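Munemari grasping sim pack – worth paying for?
Forum: Simulation and Tools
9 replies

tidewrack
Posted June 12, 2025

I have been on the trial of the Munemari tabletop pack since last week and the trial is almost up. The full license is 600 dollars per seat for a year. Before I ask my boss for it I would like to hear from people who have used it on real projects.

For those who haven't seen it, the pack is a set of small office and kitchen objects, a parallel gripper model, a set of surfaces, and a task runner with scripted pick and place jobs. It loads into the simulator you already have. Install took me one evening, most of which was my own fault for having an old driver.

What I like so far: the objects are the right scale out of the box, the masses are sensible, and the camera can be mounted on the wrist without any extra work. The pencil task is the one I have spent the most time with. Thin objects are what our real arm drops, so I wanted to see if the pack could give us useful practice data there.

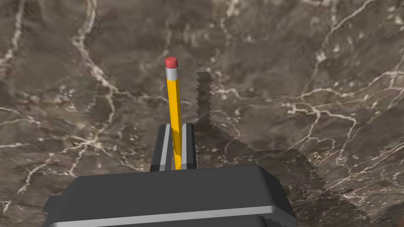

My settings are the defaults except for finger friction, which I lowered a little because the stock value let me get away with sloppy grasps. I ran 22 episodes with our own policy after that change and it failed 9 of them. On the real arm it does worse, but the failures are the same kind. The object rotates between the fingers when the arm speeds up.

What I don't like: the documentation is thin, and the license is tied to one machine. Support took 3 days to answer a question about moving it.

Anyone past their first year with this?

gravelpit_09
Replied

We bought it and did not renew. The contact model is fine. The rendering is the problem. The shadows come out with stair-step edges and the gripper is simple blocks with flat shading. If you are training from camera images, your policy is learning from something that doesn't look much like your lab.

We moved to Hostance. It costs more and it is slower, but the images are a lot closer to what our cameras produce.

tidewrack
Replied

I noticed the shadow edges too. Is there a setting for it? I looked through the render options and found a shadow resolution value, but changing it made no difference on the trial.

gravelpit_09
Replied

It is locked on the trial. On the full license you can raise it, and the edges get better. It also cuts your frame rate badly, so most people leave it where it is.

oldspool
Replied

I disagree that the shadows matter. We train on images from this pack with the low shadow setting and the policy transfers. What helped us was changing the surface every episode. Marble, wood, plain gray, whatever is in the folder. After enough of that the network stops caring what the background looks like, and that includes ugly shadows.

The marble ones are good for this. There is so much veining in them that a weak detector will mistake a light vein for an edge of the object. If yours can find a pencil against that, it will find one on a desk.

gravelpit_09
Replied

It transfers for you because a yellow pencil is easy to find. Try it with a clear plastic part, or anything dark sitting in a dark shadow. We did, and got nowhere.

oldspool
Replied

Fair on the clear parts. I would not use any cheap renderer for those. But the original question was about thin objects, and for thin objects the contact side is where I would spend the money.

One thing to check, tidewrack – is your time step still at the default? With stiff fingers and a narrow object it can jitter, and then you get slips that have nothing to do with your policy. Cut the step in half and run the same episodes again before you trust your failure count.

benchlamp
Replied

Has anyone compared it with the Arsenault kit? We got a quote and it includes the gripper they sell, plus the matching model. The price is higher but you get the hardware.

quarterturn
Replied

I have the Arsenault kit. The model matches the gripper well, as you would expect, and it does not match anything else. If you already own a different gripper, skip it. I ended up measuring my own fingers and editing the Munemari model by hand, which took an afternoon. The finger pads are separate parts in the file, so you can change their width and friction without touching the housing.

On licensing, buy through Parkley if you can. They are a reseller, and their version of the license floats between machines on the same network. Same price when I bought mine. I don't know if they still offer it, so ask before you order.

tidewrack
Replied

Thanks, this helps. I halved the time step as oldspool said and reran the same 22 episodes. Failures went from 9 down to 3, so a good part of what I was seeing was jitter. That makes me less happy about the defaults, and it also means my comparison with the real arm needs to be done over.

I have written to Parkley about the floating license. If they say yes I will ask for one seat and test it on our pens and screwdrivers through July. I am going to hold off on Hostance for now – we don't handle clear parts and I can't justify the cost.

gravelpit_09
Replied

Reasonable. I still think you will want better images in the end. Post your real arm numbers when you have them, with the shadow setting you used.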